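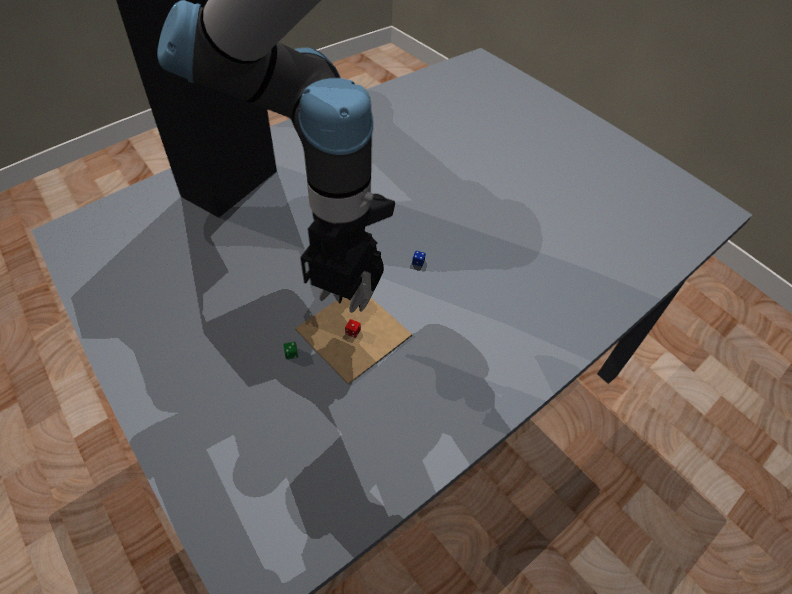

The simulator finally agrees with the bench on where the tool tip is, so I can write this part up. Last time I left the model with a wrist offset that had the wrong sign, and every move finished on the far side of where I had asked for it. With that fixed I rebuilt the test layout: arm on its black pedestal, square tan board turned to a diamond, red die near the middle of the board, green and blue dice on the bare table either side. The dice are small compared with the gripper, and I want them that way. A large target hides errors in the tip position.

The real arm lives at Irden, the shared workshop, and I get it two evenings a week. Everything else happens on the desktop at home. The table model is flat and matte and has no texture. I spent far too long on the floor, which is end-grain wood block and has no effect on anything.

Shadows were the other time sink. The first renders had a single hard light and the colour threshold worked perfectly, which told me nothing useful. I now use several lights, so the arm throws overlapping shadows over the table and the board. The threshold promptly failed on green. Rajitha Bandara suggested working in hue and ignoring brightness below a floor value, and I set the floor at 41 after a bit of trial and error. Blue needed no change.

The physics step was set to 1000 Hz at first. I dropped it to 700 to see what would break, and the fingers began to chatter against the die when they closed. It is back at 1000 and will stay there until I have a faster machine.

The approach move is split in two. The arm first goes to a waypoint over the far corner of the board with the fingers pointing down, then travels level to the target and descends. It costs a second or so per cycle. Going straight to the die from the parked pose swung the elbow through a joint limit, and I would like not to repeat that on hardware that belongs to the workshop.
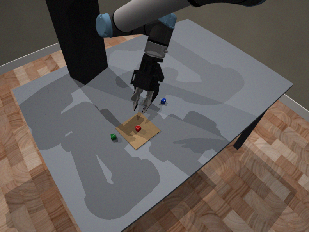
Still to do

Finger friction is a guess. Hashini Pramanik has offered to measure the real pads with a spring balance, and I will put her number in when I have it.

The board is fixed to the table in the model. On the bench it slides if you catch the edge, so it needs to become a free body with a sensible mass.

Logging writes one file per cycle and should write one per session. I have 12 cycles queued for the next run and will change it before then.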